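Can a two-armed machine pack stationery into boxes yet?

Posted by Zulmira Frade in Home & Workshop Automation
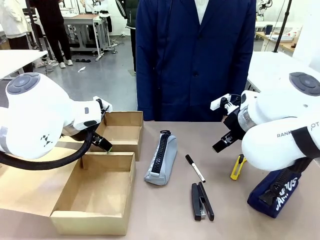
What I'm hoping for

I run a small stationery swap for schools from a unit at Trurkden, and most of my Wednesday goes on the same chore: pencil cases, a marker, a stapler, sometimes a craft knife, all sorted into open cardboard boxes. I'd love to hand it over! Two arms with two-finger grippers look as though they ought to manage. Has anyone got this working for a whole afternoon, with mixed items? I don't mind slow. We had 1000 bits to sort in July and I did nearly all of them myself.

Nadja Steiner
Yes, partly, and it's great fun to watch. We've had a pair of arms doing kitting at Koutsoukos since spring. Staplers are lovely – stiff, closed, always the same shape. Markers are fine if they lie alone, though ours roll when a finger clips the end. Soft pencil cases are the hard ones. A full one keeps its shape and an empty one folds up in the grip, so the machine lets go and tries again. Ours improved a lot once we had 2000 practice runs done by hand control, with the cases put down at every angle we could think of. Start with two boxes and five items, always the same five. I'd keep utility knives out of it altogether until you trust the thing, and retract the blades anyway.

Mortimer Thibodeaux
no. my nephew is quicker and he's nine

Corinne Rosenthal
Agree with Nadja on nearly everything, but don't give up on the soft cases! Go for the zip side. The seam is stiffer than the cloth and the fingers get a proper hold on it. Our best run at Kinitell was 46 in a row before one went over the side of the box. Taping the boxes to the table helped too, as an empty one slides the moment an arm brushes it.

Comments

Hollis Ambrose: Does the zip trick work on the chunky ones?
Corinne Rosenthal: Better, if anything.
Zulmira Frade: Taping the boxes tonight, thank you both – and Mortimer, is your nephew free on Wednesdays?

Related
Folding tea towels with one arm
Ziveo gripper pads: which size?
Sorting 1000 screws by length
Can anything load a dishwasher yet?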